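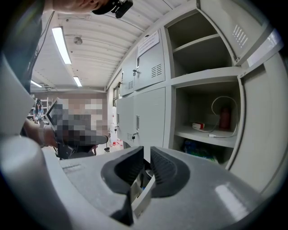

stalen_mike

Putting this in the general section because the kitchen section seems to be all about countertops.

We bought a 1950s house in Prilline last June and the hall closet door has never closed right. It drags on the carpet at the latch side and then springs back open two inches. I took it off the hinges and planed the bottom, which fixed the dragging. It still springs back. The hinges look original and have several coats of paint on them. The screws on the top hinge turn without tightening.

My plan was to fill the screw holes with wood filler and put the same screws back in. Is that good enough, or do I need to replace the hinges as well?

gravelroad

Wood filler won't hold a hinge screw. It crumbles. Glue some wood into the holes, let it dry overnight, drill new pilot holes. Golf tees or a piece of hardwood dowel both work.

The springing back is a separate problem. That is called hinge bind. Either the hinges are set too deep in the jamb or the paint is keeping the leaves from folding flat.

halfbath

I have used toothpicks and glue on every loose hinge in my house and all of them are still tight. No drilling needed. Fill the hole, snap them off flush, drive the screw in.

gravelroad

Toothpicks are fine on a cabinet. A closet door from the fifties could be solid wood and I would not trust them on the top hinge, where most of the pull is.

halfbath

Mine are solid doors. The oldest repair is six years old.

stalen_mike

It is a solid door. I carried it out to the garage by myself and won't do that again.

How do I tell whether it's the paint or the depth of the hinge?

Kuria_Carpentry

Close the door slowly and watch the hinge side. If the jamb or the hinge moves as the door gets near the stop, you have bind. Then look at the gap between the door and the jamb on the hinge side. You want to be able to slide a thin piece of card in there. If there is no gap at all, the hinge is too deep and you need a shim behind it. If there is a decent gap and it still binds, check for paint in the knuckle or screw heads that stand proud and hit each other.

Screw heads are the one people miss. Somebody puts in screws that are a size too big, the heads don't sit down in the countersink, and the two leaves can't close against each other.

Also check the stop molding. On an old house it may have been moved or painted so many times that the door hits it before the latch can catch.

stalen_mike

Checked tonight. There is no gap on the hinge side at the top, and a gap at the bottom that I can get a cereal box flap into twice. The screw heads on the top hinge do stand out a little. They are not the same as the other screws, so I guess someone has been here before me.

Kuria_Carpentry

Then do the top hinge in this order. Take the door off. Take the hinge off the jamb. Plug the holes with glued dowel. Cut a shim from cardboard the size of the leaf and put it in the mortise. Put the hinge back with screws that match the bottom hinge. Hang the door and try it before you do anything else to it.

Do not plane any more off the bottom until you have done this. A shim on the top hinge will push the top of the door toward the latch side and drop that corner slightly.

plainsill

I disagree with cardboard. It compresses over time and you end up where you started. Babalola Hardware on the east side sells plastic hinge shims in a small bag and they cost less than the gas to drive there. They can be stacked if one isn't enough.

Kuria_Carpentry

Cardboard behind a screwed-down hinge is already compressed. I have taken apart doors older than I am with cardboard in them. Plastic is fine too if he wants to buy it.

oldferry

Can I ask why everyone is keeping the old hinges? New ones are cheap. I replaced every hinge in our place in one weekend.

gravelroad

Old hinges are often a slightly different size and the corners may be square where the new ones are rounded. Then you are chiseling mortises on every door. If the old ones are sound, clean them.

For the paint, put them in an old slow cooker with water and a spoon of dish soap on low overnight. The paint comes off with a stiff brush. Dry them right away and put a drop of oil on the pin. Don't use the pot for food afterward. Paint that old may well contain lead, so no dry sanding or scraping.

oldferry

Ours were rounded on both, so maybe I got lucky.

stalen_mike

Update. I did the dowels and let the glue sit overnight, then put in one cardboard shim and new screws. The door closes and stays closed. The gap is even at the top now, but it is a bit wide at the bottom on the carpet side — that is from my planing. I can live with it in a closet.

I have not cleaned the paint off yet. The slow cooker idea was turned down by the rest of the household until I find a used one.

halfbath

Glad it closed. Toothpicks would have been faster.

gravelroad

For now.

plainsill

If the gap at the bottom bothers you later, you can glue a strip along the bottom edge and paint it. Use the same kind of wood as the door if you can tell what it is.

stalen_mike

Thanks. The bathroom door is next. That one doesn't latch either, but the strike plate looks too low, so I'll start a new thread for it.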